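Equipment Review: Drallunetti Indoor Rowing Machine, Club Model

Prepared for member clubs by the regional equipment desk

The Drallunetti Club is an air-resistance rowing machine intended for boathouses, school programs and shared training rooms. It was assessed over one winter season at the Barreto Rowing Association, where it stood beside the older machines already in use and was open to junior, senior and masters squads. The association bought the machine at the listed price of $1,093. The manufacturer was not told of the review and had no part in it.

Assembly

The machine arrives in two cartons. The rail, the front legs and the flywheel housing are joined with bolts supplied in the box, and the printed instructions are clear until the point at which the monitor cable must be threaded through the neck. At that step the drawing shows the connector facing the wrong way. Clubs should check the direction before tightening the final bolts, as the housing must otherwise be opened again. The tools supplied are adequate, although a longer hex key would be welcome.

The rail separates from the flywheel section by means of a single lever. One adult can move each half through a standard doorway. Stored upright, the two parts take up little floor space, but the rail section has a narrow foot and should be strapped to a wall where juniors are present.

On the rail

The stroke is smooth from the catch through to the finish, and the chain returns quickly enough for racing starts. Resistance is set by a damper lever with numbered positions. The lower settings feel close to a light boat in good water; the highest are heavy and of limited use outside short power work. Several masters rowers preferred the handle to the one on the club's older machines, finding the grip slightly thinner and easier on the fingers in long pieces.

The seat is the weakest part of the design. It is firm, which is acceptable for pieces of 2,000 meters, but after an hour of steady rowing most testers asked to change machines. The molded channel at the back is also narrow. Rowers in loose shirts should tuck them in, as long hems can be drawn under the seat rollers on the recovery.

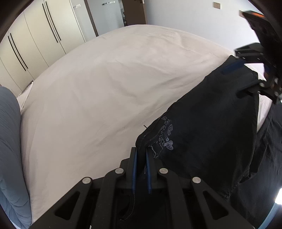
Margarida Esteves wrote in to disagree on the seat. Our masters group used the same model all winter, she said, and with a thin foam pad we had no complaints at all, even on the long Sunday-style pieces. I would mark it down for the foot straps instead. They slip on anyone with small feet, and we ended up replacing ours.

Her point on the foot straps is supported by the junior squad's notes. The buckle holds well with a broad training shoe, but it works loose on smaller sizes during high-rate work. Replacement straps are sold separately and fit without tools.

Monitor and records

The monitor shows split, stroke rate, distance and elapsed time, and stores the last 200 sessions. Figures were compared with those of the existing machines by having the same rowers complete matched pieces on each. The differences were small and consistent, and coaches were satisfied that scores could be used for squad selection, provided that all athletes being compared row on the same model.

The screen has no backlight. In the evening sessions this was a regular source of complaint -- the training room at Barreto is dimly lit at the far end, and coxswains calling rates had to lean in to read the numbers.
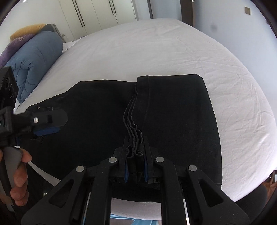
Session data can be exported by cable only. The file opens in any common spreadsheet program, but the column headings are abbreviated without a key, and clubs will need to prepare their own.

Care and upkeep

The rail should be wiped after every use and the chain oiled on the schedule given in the manual. Where the rail was left uncleaned, black residue built up on the rollers and the seat began to tick on each stroke. A damp cloth removed it. The drive cord showed no wear at the end of the season.

Murray Kingi, coach to the senior squad, reported one fault, a loose bolt in the left front leg, which was tightened and gave no further trouble.

Recommendation

The Drallunetti Club is recommended for clubs adding to an existing set of machines on a limited budget. Programs with many junior rowers should allow for the cost of replacement foot straps. Clubs that train mainly in the evening are advised to try the monitor in their own room before placing an order.

Overall rating: 78 out of 100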